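Notes: Test rules for home robots, and why we wrote ours down
Tukberg meetup, Wednesday slot

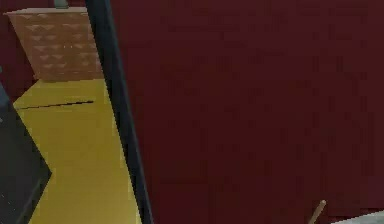 OK, so first rule, and I say this one slowly: freeze the pass criteria before you run anything. We didn't! On Jokine we did 423 simulated runs and then argued for a week over what counted as a pass. (Pause, let them groan.)

Second rule — log every abort, even the boring ones. Out of 2,323 runs in the Pukent set we threw away about 90 with no note saying why, and I still can't tell you what was in them.

Third, keep sim results and real-world results in separate tables. Please. I've read reports where they're mixed and I just stop reading.

Skip the Ondrejka slide if we're running over. Otherwise ask who here has a written stop rule, hands up, then go to questions.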